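Ink on everything, and a word about brushes
Posted 27/04/2025 by Kavitha Shenoy

I promised myself I would write something this spring about calligraphy that wasn't a complaint about my own handwriting, so let's see how far I get. I've been at it since last July, when my friend Kanako Hamada talked me into a beginners' evening at Krishnan, the little paper shop by the station (she had a spare ticket, and I had nothing on but laundry). I came home with a sore wrist, a black thumb and a shopping list, and I've been happily spending money on it ever since.

The first real purchase was a practice mat, the kind with the red squares crossed by dashed lines, which people call rice-character grid after the character for rice. I can't recommend one enough if you're starting out! On plain paper my strokes used to wander off downhill like tired sheep. With a center point in every square you can see at once that your vertical is leaning, and you can be annoyed about it right away and try again.

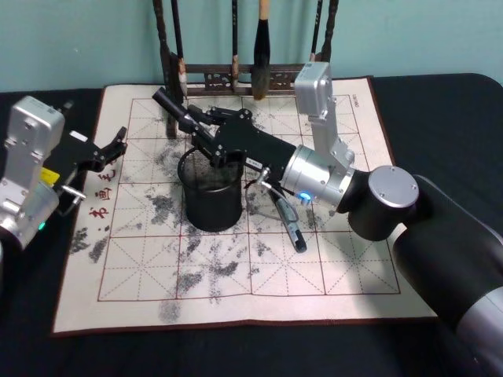 Kanako's rule is one character per evening, over and over, and no skipping ahead to the pretty ones. I lasted four evenings before I cheated. These days I do a page of horizontal strokes first, with a cup of tea well out of elbow range, and then whatever I like. I also keep a notebook from Evura where I write down what went wrong, and it says "too much ink" so many times that I could have had a stamp made.

Then there's the question of where to put brushes. Mine lived in a jam jar for months, bristles up, and Kanako was too polite to mention it until she wasn't. Hanging them after washing lets the water run down and away from the handle, and it keeps the tips in a nice shape too.

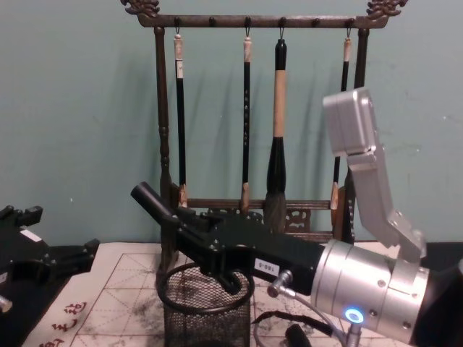 Choosing a brush was harder than I expected, and I got it wrong twice. I bought the thinnest one in the shop because it looked easy to control, and of course it wobbled with every breath I took. The big one on the rack, with the long tan shaft and the dark bushy head, is the sort I was frightened of all last summer, and now it's the sort I reach for first, even if it drinks ink like a camel. The slim ones with the light brown tips I'd save for small characters and for signing your name, once you have a name you're willing to sign.

Next month I want to try proper paper, the thin absorbent kind, and Krishnan sells it in packs of 200 sheets. Kanako says I'll be through the first pack in a week. I've cleared a shelf for it anyway, and if any of you have a good way of getting ink out of a linen cuff, please leave me a comment.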